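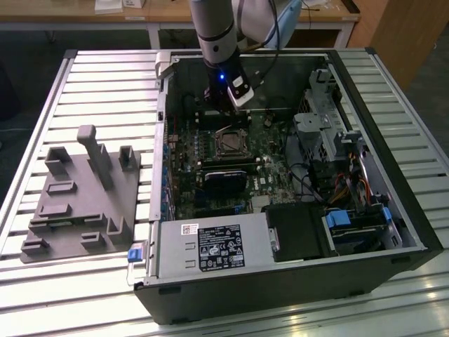 Bench notes: comparing grippers on desktop PC work

Workshop tips, Altville bench. Compiled by Aled Mathias, with additions by Carys Lloyd. Last tidied in August.

These notes cover trying out different fingers, wrist cameras and controllers on one arm, with an open desktop tower as the work. Most of it applies to any job where the arm has to reach down into a box with walls.

Setting up the case

Lay the tower on its side with the open face up. Push it hard against two stops, one on the long edge and one on the short edge, and clamp the steel of the chassis. Do not clamp the front bezel. It flexes, and the whole case creeps over a morning.

On a slotted table, put the stops in the slots and mark the slots with a paint pen. Tape marks come off when the table is wiped down.

Use a scrap case. Take the mains lead off, hold the power button in for a few seconds to drain what is left, and leave the lead in a drawer. The power supply itself stays shut. There is no gripper test that needs it open.

Remove or tie back any loose cable that crosses the working area, unless cables are what you are testing. A drive cable that flops over a memory slot will change a result more than a change of finger does. If you tie cables back for one gripper, tie them back the same way for the next.

An empty CPU socket with pins showing should be covered before anything moves above it. A plastic socket cap is best. A piece of card taped at two corners will do, as long as the tape is not on the lever. Boards with bent pins can still be used for memory and card work, so keep them.

Choosing a first task

Start with lifting a memory stick that has already been unclipped. It is light, it stands up straight, and it fails in ways you can see. Pulling a stick with the clips closed is a test of force and patience and tells you little about the fingers.

Second task: pushing a clip open with one fingertip. Third: seating a stick. Leave the graphics card until later. Its retaining catch is usually hidden by the card's own shroud, and you end up testing the camera.

Drive carriers with plastic handles are a good easy task for a new operator. The handles squeeze inwards and the carrier slides. Wide fingers suit them better than narrow ones.

Fingers

We have three pairs in regular use.

Flat pads, rubber faced. Good on carriers, brackets and anything with parallel sides. Poor on memory, where the pad is wider than the gap to the next slot. Replace the rubber when it shines. Washing it with dish soap buys a few more sessions.

Narrow printed tips, 9 mm across. These fit between slots. They bend under load, so the gripper reports that it is closed on the part when the tips have only splayed. Print them lying down so that the layers run along the finger. Printed standing up, they snap at the root.

Steel tips from the Zevley kit. Stiff and accurate, and unkind to circuit boards. Cover the last part of each tip with heat-shrink and trim it flush. Check the heat-shrink before each session. It slides down, and then there is bare metal over the board.

Carys adds: heat-shrink with glue inside does not slide, but you will need a knife to change it, and the glue picks up dust from the case. I still prefer it.

Whichever pair is fitted, write the pair on a label and stick the label on the arm where the next person will see it. Two of our log files are useless for want of this.

Clearance

The case walls matter more than the reach of the arm. Measure the widest part of the whole tool, including the camera module, the cable plug and any bolt heads, and compare that with the tightest gap you intend to enter. The drive cage is normally the tall obstruction. Work near it with the wide side of the tool turned away.

Before a first run with new fingers, jog the arm down by hand to hover over each target in turn. Stop at each one and look from two sides. It is dull and takes less time than straightening a heatsink bracket.

Set a floor in the controller just above board height for the first few runs. Lower it in small steps. On the Alar controller the floor is measured from the flange, not from the fingertip, so it must be changed every time the fingers change. Write the figure for each pair inside the lid of the finger box.

Wrist cables

Run the cables up the arm with slack at each joint, and turn the wrist through its full range before fastening anything. A loop that looks generous at rest pulls tight when the wrist turns over to reach the back of the case.

Hook-and-loop straps are better than zip ties here. You will be redoing them. Leave the camera plug where it can be reached without a tool.

Keep the loop on the side of the arm away from the case. A hanging loop will find the latch bracket on the chassis sooner or later.

Camera position

A wrist camera sees the target well until the last moment, when the fingers and the part fill the view. A fixed camera beside the table sees the approach well and the contact badly if a case wall is in the way. For memory and socket work we run both. For drive carriers the fixed camera alone is enough.

Mount the fixed camera to the table and not to a nearby desk. People lean on desks. The Sharifi bracket is stiff enough if both bolts are used; with one bolt it droops.

Bright table slats cause trouble. Bare aluminium throws light back into the lens and the exposure drops, which leaves the inside of a black case too dark to use. Two cures, in order of cost: lay a matt black cloth over the part of the table in front of the case, or fix the exposure by hand with the lamp on. Do not leave exposure on automatic when comparing runs.

Wipe lenses with a clean microfibre. The corner of a shirt has grit in it.

Printed fixtures

A printed base with posts and slots is handy for putting parts down in a known place. Print the slots a little loose and angle the top of any post so that a part slides into position. A square-topped post needs a perfect release every time.

Bolt the base down through the slats. Double-sided tape holds against sideways knocks and lets go when a part sticks in its slot and the arm lifts.

Grey or another mid tone is easiest for the cameras. Black fixtures vanish beside black cases and white ones burn out under the lamp.

Keep one spare print of every fixture. Number the underside. Ours are marked with the file number, so that the current one carries 2068 and anything without it can go in the bin.

Running a fair comparison

Change one thing at a time. If the fingers change, the camera, lamp, speed and case stay put.

Run 100 attempts per pair of fingers for the memory lift. Fewer than that and the order of the pairs swaps about from one session to the next. Split the attempts into blocks and alternate the pairs, so that a warm motor or a tired operator does not fall on one pair only.

Decide what counts as a failure before starting, and write it at the top of the sheet. We use: part dropped, part lifted at more than a slight lean, anything else in the case moved, or stop button pressed. A second try without a reset is a failure.

Note the kind of failure as well as the score. In the last set the narrow tips failed 13 times out of 100, nearly all of them leaning sticks. That was cured by closing more slowly. The score by itself would have sent us back to the steel tips.

Force settings

Set grip force with a dead memory stick held over a folded towel. Raise the force until the stick no longer slips when tugged by hand, then go one step up and stop. Controllers differ in what a step means, so a setting copied from one to another is only a starting point.

For pushing tasks, limit the downward force in the controller and test the limit on a kitchen scale before going near a board. Put a block of soft wood on the pan. Read the scale at the slowest speed and again at working speed. The second reading will be higher, and that is the one to write down.

At the end of a session

Raise the arm clear of the case before cutting power. Some arms sag when the brakes take over.

Vacuum the table slots. Screws go down them and turn up under a stop the next time the case is squared.

Put the socket cap back on, check the finger label matches the fingers, and copy the log off the controller. The Alar unit overwrites its oldest file when it is switched on, without a warning.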